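Home » Safety equipment » Bultard 30 press trauma kit

The Bultard 30 is a first aid kit for reporters and aid workers who travel to conflict areas. It contains two tourniquets, pressure bandages, chest seals and a pair of strong scissors. All parts have their own place, so you can find them also in the dark.

The bag is closed with one long zipper and can be worn on the belt. Please do a bleeding control course before you travel with it. 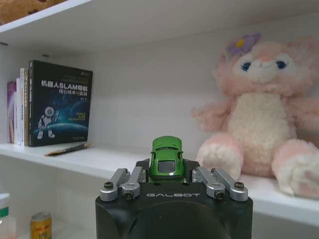
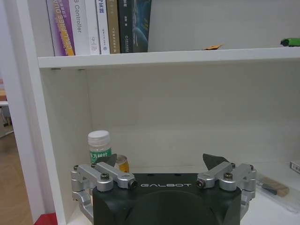

Refill packs are sold separately. For orders of more than 10 kits, please write to Ghislain Fraser.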